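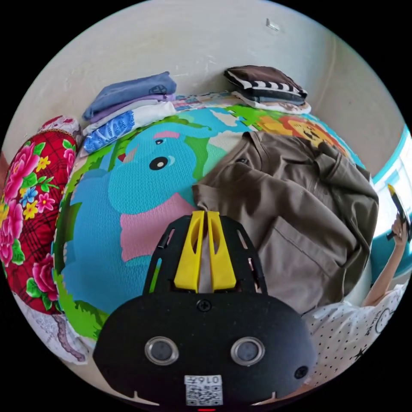
I finished the Rugemalira jigsaw! All 3,000 pieces, a great big harbor at dusk, and I loved nearly every minute of it (the sky and I are still not on speaking terms). I started in July and kept it on a board that slides under the couch.

What I learned about sorting

Forget color for the first evening and sort by shape. I used 14 shallow trays and it changed everything, especially once the boats were done and I was staring at plain water.

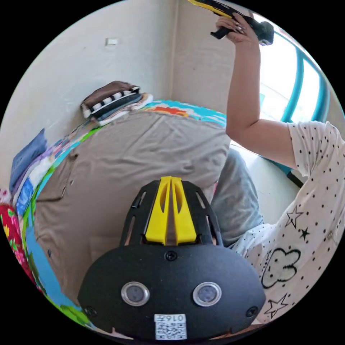 Picking the next one

I keep going back and forth between the Stevholm windmills and the Hunov market square. The market has awnings, fruit, tiny signs, so much to grab onto!

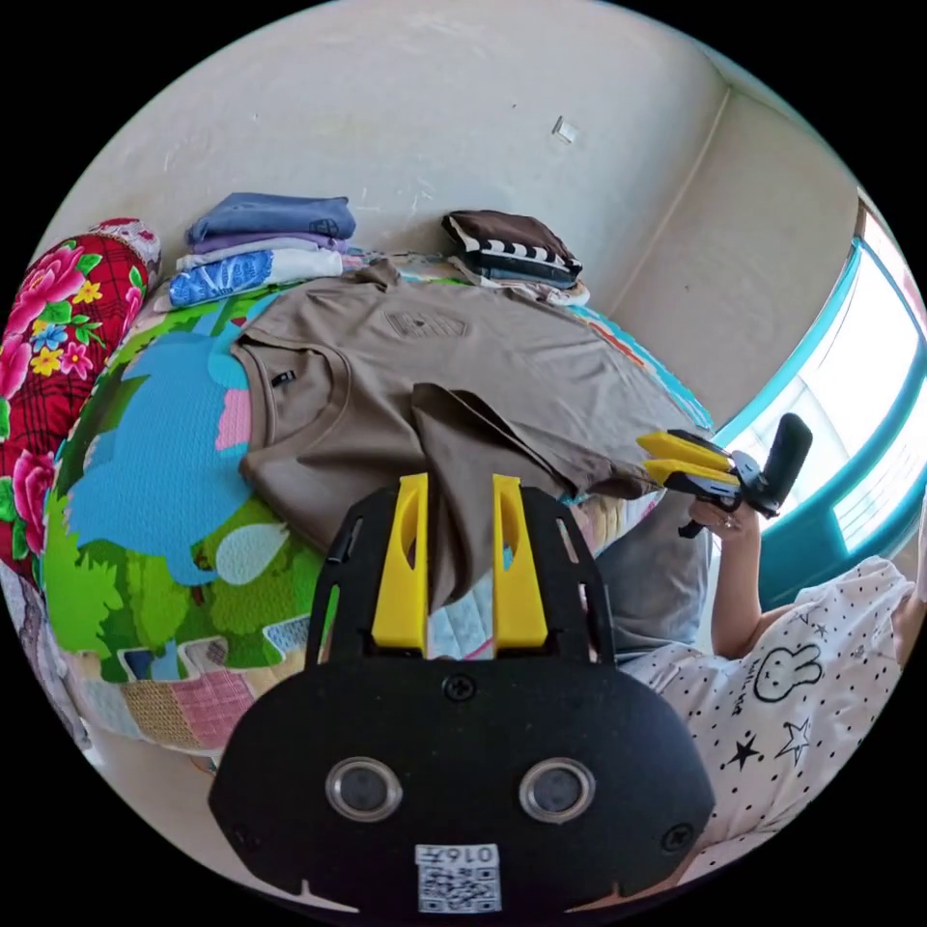

Big patches of one color are what slow me down. Give me busy areas every time. A quilt with large cartoon shapes in bright blue, green and pink would make a dream of a puzzle, and a brown T-shirt lying on top of it would be the part I saved for a rainy weekend. The windmills are mostly brown field, so the market is winning.

If you've done either one, please tell me how the pieces fit. Mine were a little loose along the bottom row.

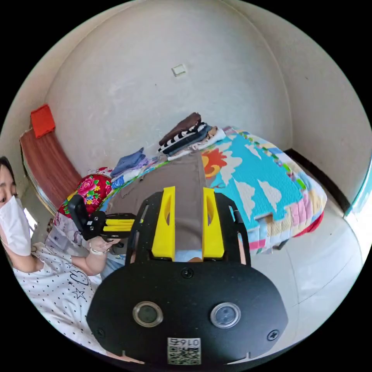

Polka dots, a cloud and a star.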